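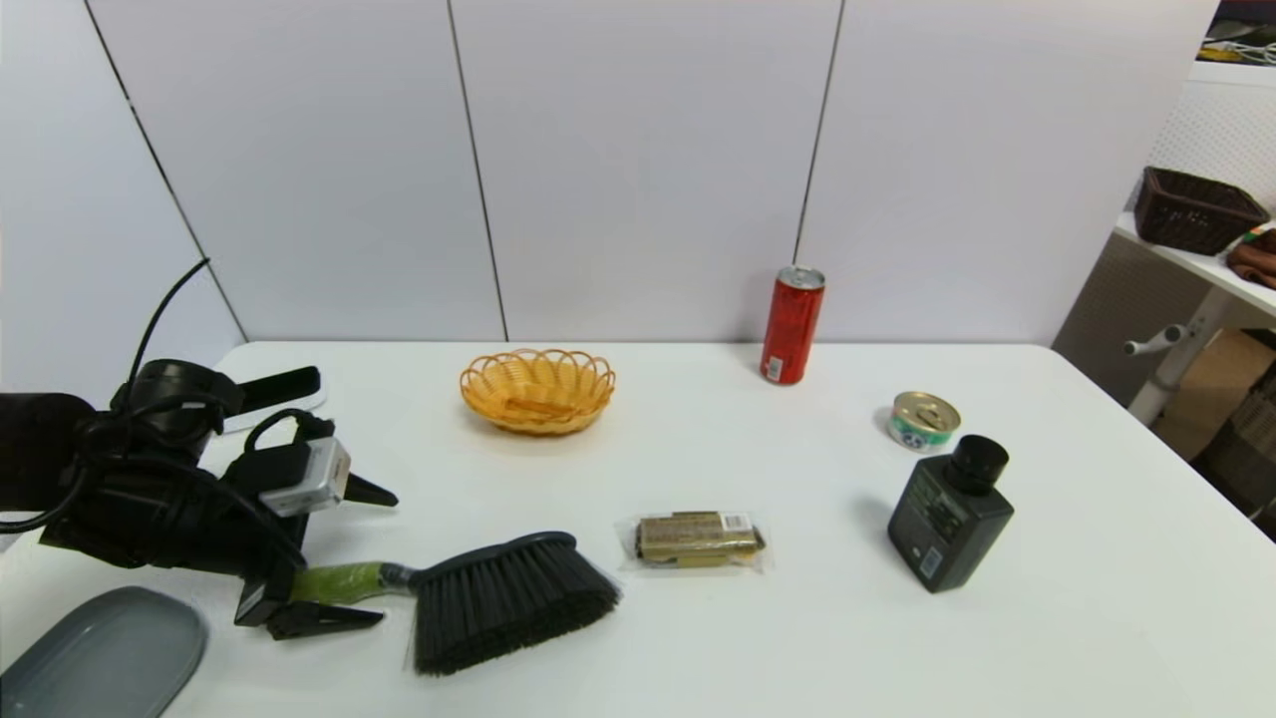

El **cepillo de polvo de mano**, llamado también *cepillo de mesa* y, en catálogos con pretensiones, *escobilla de superficie*, es un utensilio doméstico formado por un mango corto y un haz de cerdas. Sirve para retirar polvo, migas y pelusa de muebles y estantes, o al menos para trasladarlos a otro sitio.

## Características

El mango suele ser de plástico o de madera. Los colores claros, entre ellos el verde pálido, se combinan a menudo con cerdas gris oscuro, tono que disimula la suciedad con gran lealtad hacia el propietario. Las cerdas densas arrastran mejor el polvo fino; las ralas y rígidas se reservan para migas y restos secos.

Se distingue de la escoba por el tamaño y del plumero por la seriedad. Algunos modelos se venden con recogedor a juego, que suele perderse antes.

## Uso

La técnica habitual consiste en pasar las cerdas casi planas, en trazos largos y siempre en la misma dirección. Apretar más dobla las puntas y apenas mejora el resultado. En una mesa blanca el progreso se aprecia enseguida – también la falta de él.

Los manuales recomiendan despejar antes la superficie. En la práctica se cepilla alrededor de lo que haya: la cesta de mimbre plástico, la lata de refresco, la conserva con anilla que nadie devolvió a la despensa. De ahí los cercos de polvo que permiten reconstruir, semanas después, dónde estuvo cada cosa.

## Conservación

Las cerdas sintéticas se lavan con agua tibia y jabón suave y se secan hacia abajo o colgadas. Guardar el cepillo apoyado sobre las cerdas las deforma de manera permanente; es, con diferencia, la forma más común de guardarlo.

## Variantes comerciales

La casa Clivbridge ofrece el modelo Hillova en 2 longitudes de mango. El catálogo de Dridavico, más optimista, recoge 9 variantes, cuyas diferencias se limitan en su mayoría al color. La referencia 798 incorpora un orificio para colgarla – el gancho se vende aparte.

## Véase también

- Plumero
- Recogedor
- Bayeta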